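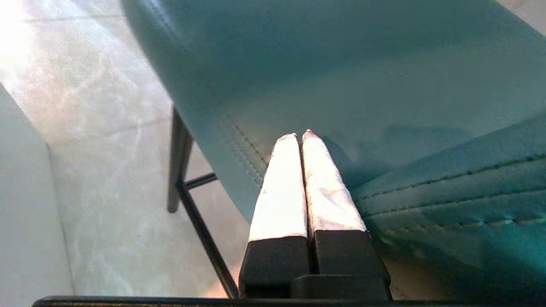 ## When a robot pushes too hard

A robot's gripper works a bit like your thumb and one finger. It has two parts that close together to hold something. The two fingers here have soft white tips on black bases, and they are right up close to a teal chair with rows of stitching.

At a workshop in Povdale, a robot called Keton had the job of moving chairs. One Thursday it went to a chair and kept pushing after it had touched the seat. It stopped 8 seconds later, when a worker pressed the red stop button. No one was hurt, but the seat had a dent in it.

## What went wrong?

Keton has a force sensor in its wrist. The sensor measures how hard the gripper is pressing. A cable inside the arm had come loose, so the sensor kept sending the same number: zero. Keton's computer read that as "not touching anything yet" and told the arm to keep going.

This kind of problem is called a **sensor fault**.

## How was it fixed?

The workers turned off the power before they went near the arm. They put in a new cable and changed the program. If the sensor sends the same number for too long, Keton now stops by itself.

Then they tested it 253 times, at slow speed.

## Staying safe near robots

- Stay behind the yellow line.
- Never touch a robot that has stopped. It might start again.
- Know where the stop button is.
- If something looks wrong, tell a grown-up straight away.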